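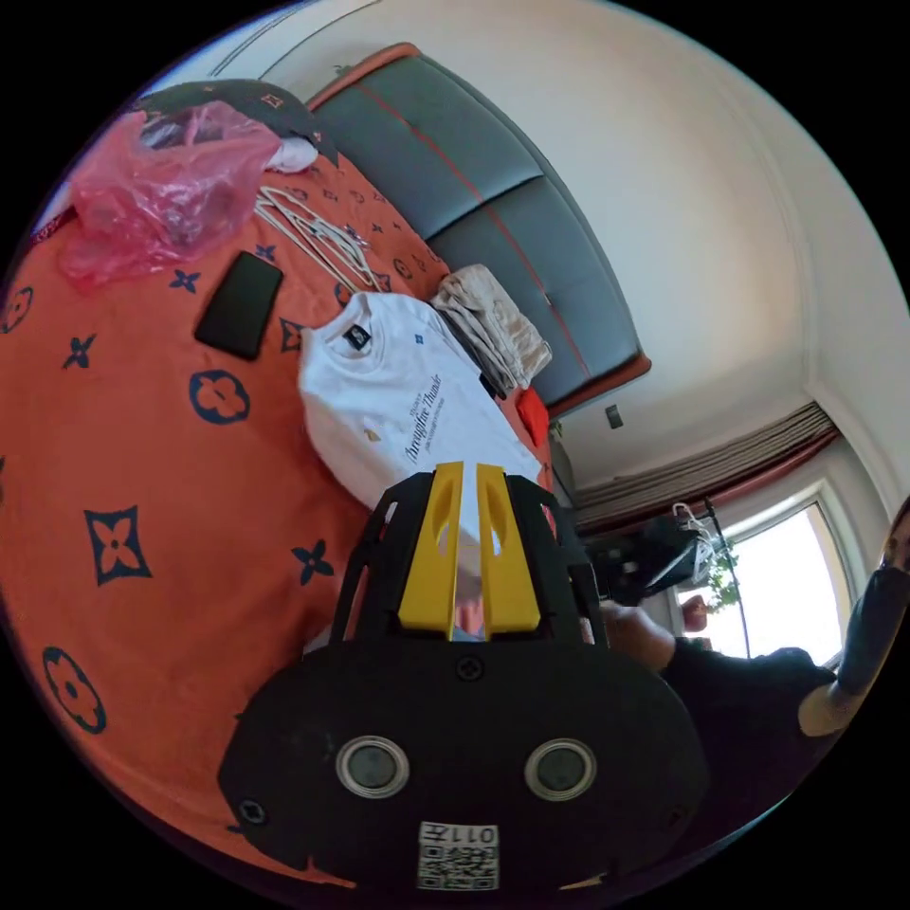
Efthymia Zervas has sold secondhand clothes out of her spare bedroom in Cokholm for nine years, and when I asked to see how she gets a batch ready she marched me straight upstairs - no coffee first! Everything gets sorted on the bed. "I tried a table and hated it," she told me. "You're always chasing sleeves off the side." I loved the bedspread, bright orange with navy flowers and stars all over it, and a white T-shirt spread flat on top of it really does jump out at you. She says that's how she spots stains.

Her rule is collar first, then hem, then the print. "People forgive a soft collar," she said. "They don't forgive a cracked print." Pants she folds and deals with last, mostly because she finds them boring (her word, and I kind of agree).

She moved 164 pieces in January, her best month so far, and I wondered if she'd ever rent a proper shop. She laughed at me. "And pay for heat? Bevan Stubbs asks me that every time he drops off a bag. I like my stairs." Then she went hunting for a hanger, still talking.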